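Home | Talks | Workshops | Stain Guides | Contact

Brown Marks on White: Speaker Notes

Talk for the spring housekeeping meeting, Durkier Guesthouse Association
Speaker: Cempaka Sitompul

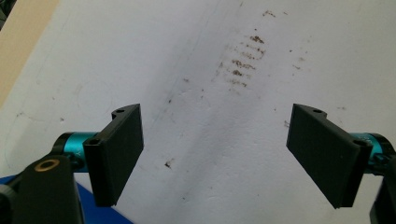 Slide 1. Brown streaks and flecks on a white surface.

Opening. Leave the slide up while people sit down. Say hello, thank Aoife Hennessy for the invitation, and mention that the handout is on the back table. The talk runs 40 minutes with questions at the end.

Start with a question to the room: what do you reach for first when you find a brown mark on something white? Most hands will go up for bleach. Let them argue for a minute.

Main point. Brown is a color that a lot of different stains end up as. Tea, coffee, rust, mud, old blood, scorch and cooking oil that has aged in a closet can all look alike by the time they reach you. Each needs its own treatment, and the wrong one can set the stain for good.

Tannins (tea, coffee, red wine). Cool water first, then a little white vinegar in water, then the normal wash. Skip bar soap. It can make tannin stains harder to shift.

Rust. Chlorine bleach makes it worse. Use a rust remover made for fabric, or lemon juice and salt on plain white cotton, and rinse well. Tell the story of the tablecloths at Heydari House. They had 2 years of rust spots from one bad shelf bracket, and every round of bleach had deepened them. Malachy Ó Súilleabháin replaced the bracket before we treated a single cloth. Fix the source first.

Mud. Let it dry. Brush it off outside. People want to scrub it wet, and that pushes it into the weave.

Blood. Cold water only, as soon as you can. An enzyme product after that. No dryer until the mark is gone.

Scorch. A light scorch will sometimes lift with peroxide on white cotton. A heavy one is damaged fiber and the piece is finished. Cut it up for cleaning cloths.

(Pause here. Drink of water. Check the clock.)

Sorting. Pass around the sample squares. Caoimhe Madigan has numbered them on the back. Ask each table to sort theirs by likely cause before turning them over. Allow time for this; it ran long in March.

Costs. The Dendidus laundry handled 700 sheets for us last season and rejected 408 on the first pass. Most of the rejects had been through a hot dryer with the stain still in. Say this slowly. Heat is the mistake I see most often, and it costs nothing to avoid.

Bin by the door: one marked "look at this first." Staff drop anything stained in it and write down what they think caused it. A guess is fine. Caoimhe Kavanagh uses clothespins with tags and says paper notes get lost.

Likely questions
Baking soda: good for smells, not much use on stains.
Oxygen bleach: fine for most white cotton and linen. Keep it off silk and wool.
Antique linen: test a corner, and if you care about the piece, take it to a specialist.

Close by pointing to the handout again and collecting the sample squares.

Related talks
Hard Water and Gray Towels
Storing Linen Over the Winter
What to Ask a Commercial Laundry
Notes from the Tuvlow Mending Workshop

Contact the speaker | Copyright Cempaka Sitompul | Back to top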